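We use cookies to remember your preferences and to see which reviews people read. By continuing to browse you agree to this. Accept | Manage settings

Hotano streaming box: two months on the couch with it

17 March 2019

I should say up front that I'm the sort of person who will happily watch a three-hour family saga with subtitles on a weeknight, so a box that promises South Indian film and series in one spot was always going to find its way into my lounge room. The Hotano went under the telly in January and it has had a proper workout since (my mother-in-law stayed for a good part of that, and she is a tougher critic than I'll ever be).

Setting it up was lovely and easy. You plug it in, it finds your wi-fi, and then it asks which languages you'd like on the home screen. I picked Tamil, Malayalam and Telugu, and it has kept them in that order ever since without trying to push me back to English. My old Tokex box used to forget every time there was a power cut, so I was delighted by this out of all proportion!

The Ornham app comes already loaded and it's the main reason to buy the thing. There's a big back catalogue, a decent run of newer web series, and a channel called Gautam that plays older family dramas around the clock. I lost a whole rainy weekend to one of those – 67 episodes, and I'm not even a little bit sorry. The picture was sharp for anything recent. The older films vary a lot, and a couple of them look as though they were copied off a well-loved tape, but the colours are warm and the songs come through beautifully if you have a soundbar.

Subtitles are a mixed bag. On the newer series they're excellent, with the jokes carried over and the songs translated too, which I always appreciate. On some older titles they lag a beat behind the actors, and in a courtroom scene with everyone shouting you do start to lose track of who's accusing whom. You can nudge the timing in the settings, though it forgets your change when you start the next film.
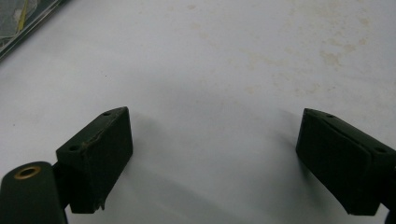 The remote is my other grumble. It's a nice weight and the buttons are a good size, but the volume and the skip-forward key sit right beside each other, and I've jumped past more than one big reveal while trying to hear it better. You do get used to it. I'd still swap them around if I had the choice.

Ornham is free for the first 30 days, and after that you pay monthly. You can have 2 people watching different things at once, which kept the peace in our house during the cricket.

Would I buy it again? Yes, and I've already told my sister to get one for her place. If you only watch the odd film, the app on your phone will probably do you fine. For anyone who follows a few series and likes to argue about the endings over a cuppa, I'd give it four stars out of five, and I'd go higher if they fixed those subtitles.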